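Uvisus Community Help > Robots at Work > Rules and Good Practice

House rules for a walking humanoid doing tabletop tasks: what do you write down?

Posted by benchwarmer_16
231 views

Hi all! I've been handed the job of writing the floor rules for our little robot room and I'd love to see what other people put in theirs. We're a small shop, one full-size humanoid with legs and five-fingered hands, and it's going to be doing household type stuff at a table: picking up cups, bottles, a box of crackers, that kind of thing. Up to now our "rules" have been whatever the person nearest the stop button yelled.

I come from fixed arms. With an arm I know what to do. It's bolted down, you tape off the reach, you put a gate on it, you go home. With this thing I taped off the reach on Monday-me's best guess and then it took a step sideways and the tape meant nothing, ha. So that's the first thing I'm stuck on, where does the line go when the base can move?

The second is liquids. Half the objects on our task list are drinks. One camp here says water only, never more than a few sips in the bottom. The other camp says a half empty bottle handles nothing like a full one so we have to use full ones. I can see both sides and I have to write one sentence that everybody follows.

And third, how long is your sheet? My draft has hit four pages and I already know how that ends. We do have the manufacturer's manual and a proper risk assessment is being done by somebody who does that for a living, so I'm not asking anyone here to replace that. I just want the stuff people really tape to the wall.

Thanks in advance, I read everything!

gantryguy
Just follow the manual. If it says keep clear, keep clear. We have a Herkach mobile base with an arm and the rule is nobody inside the line while it's powered, end of story, works fine. Also get a second e-stop, one is never where you need it. No idea about the drinks, we move cardboard boxes.

Solder & Sorrow
I'd push back a little on the above (nicely!). "Nobody inside the line while it's powered" is great until the day you have to be next to a legged robot to get it standing, and then the rule is broken before breakfast and people learn the sheet is decoration. Write down the times when a person IS allowed close and what has to be true first. Ours says one person close, one person on the stop, the close person announces going in and coming out, and the stop person does nothing else. No phone, no typing notes, no coffee.

The other thing I'd put near the top is what your stop button does on a machine that balances. On our old arm, hitting stop meant it held still. On a legged robot it may well mean the legs go limp and you've got a heavy object headed for the floor, or for a shin. Find out what yours does in each mode and write it in plain words right next to the button. We have two stops, a soft one that parks the arms and a hard one that kills everything, and they get different colored tape. New people have to say out loud which is which before their first shift. They roll their eyes. Fine.

For your line on the floor: we gave up on measuring from the hand. We measure from where the feet are allowed to be, add the full arm, then add the height of the robot in case it goes over, and that's the line. It's a big line. It annoyed everyone for a week.

Length, one side of paper. If it doesn't fit, it's training material and it goes in the binder.

Kumudini Roy
Oh I have feelings about this one, we've rewritten our sheet more times than I'd like to admit! Agree with nearly everything Solder & Sorrow said, especially the falling-over distance. I'll stick to the bits that haven't come up.

Our sheet has 16 lines and that's the cap. If you want to add a line you have to argue one off. It started as a joke and it's the best rule we have. Ours is kept in Erraji (the checklist tool) so each session gets ticked off by two people, and there's a paper copy by the door for when the wifi sulks.

On liquids I'm in the full-bottle camp, with strings attached. We allow 600 milliliter bottles, sealed, factory cap, nothing carbonated. Open cups get dry filler, we use rice. If a task really needs pouring, it goes on a separate list and somebody senior has to be in the room. Towels live at a fixed spot, and a dropped bottle means stop first, then look, then towel. We had one person dive in with paper towels while the arm was still live and I aged ten years.

Cables! You didn't mention them and I'd bet they're your biggest trip hazard. Our line reads: one named person owns the cables, and if that person steps away, the robot stops. It's easy to watch the hand and forget what's happening behind the heels. Before every session the cable person walks the run from the robot back to the wall and looks for loops near the feet. And if your robot takes steps during a task, the slack has to be checked at the farthest allowed spot, in both directions.

I'd also log near misses, even the dumb ones. We're past 4000 runs and the useful changes all came from two-line notes somebody typed in a bad mood. "Cup was too close to the edge again" shows up so often that it finally earned its own line in November.
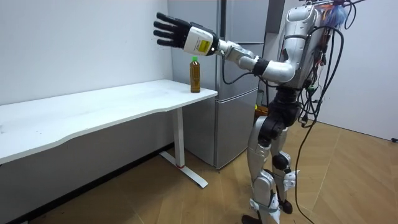

Object placement is the line people argue with me about most, so I'll give you ours as written: start every object a full hand's length in from any table edge, unless the task card says edge. I get why folks resist it, objects near the corner make for a shorter reach and you do want some of those in your set. The tall tea bottle there, standing upright with its base just inside the corner and the open hand up above the cap, is what we'd call an edge start, and on our sheet that needs the words "edge start" on the card, a check of the floor under that corner, and the cable person saying "clear" before the arm comes down. Look at the cables trailing to the floor behind the feet too, that's the area I meant with the loops. You'll want your own number for the distance, our hand's length comes from our gripper and our table. Post your draft when you get it down to one page, I'd love to steal from it!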